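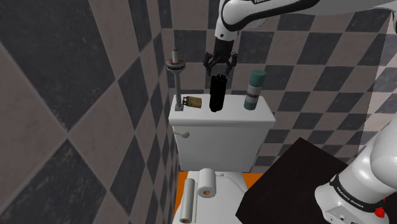 The success check in the Numano bathroom task gives a wrong result, and I would like to keep this ticket open until we agree on the rule. The task asks the arm to pick the black cylinder from the tank lid. The padlock and the green can stand on either side of it as distractors, and the gripper must come down from above with the fingers open. We ran the Trasaletti policy for 1,059 episodes. The checker marked 1,043 of them as finished, but the replay of the stored states does not agree with this number.

**Project:** Hirnamcombe simulation benchmark
**Opened:** 29 June 2018
**Status:** open, waiting for review

**What I expected**

An episode is a success when the target is above the lid by the set height and both fingers have contact with it.

**What I got**

Some episodes are a success when the fingers are closed on nothing. In the log, the contact flag stays true for 20 steps after the object is lost.

**What I tried**

1. Replayed 100 episodes with the same seeds. The fault came back in the same episodes each time.
2. Changed the wall tiles to a plain grey. No difference, so the texture is not the cause of it.
3. Removed the green can from the scene file. The fault became less frequent but did not disappear.
4. Read the contact flag directly from the physics step, without the Kahraman wrapper. The flag was then correct.
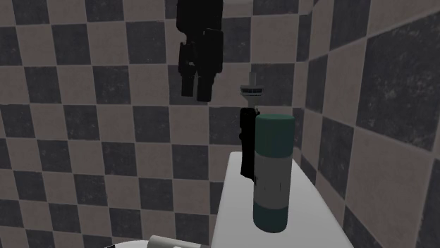 *Wrist-side view: gripper open and empty, green and grey can on the white surface.*

From point 4 I think that the wrapper keeps an old value in its buffer. It should be cleared when the fingers open, and I could not find any line which does this. The version from November has the same code, therefore the older results are perhaps also affected.

**Proposed change**

- Clear the contact buffer at every gripper open command.
- Ask for contact and height in the same step.
- Run all 1,059 episodes again and replace the table in the report.

I have a patch for the first two items, but I did not test it with the other rooms. Please do not quote the present success rate until the new run is ready.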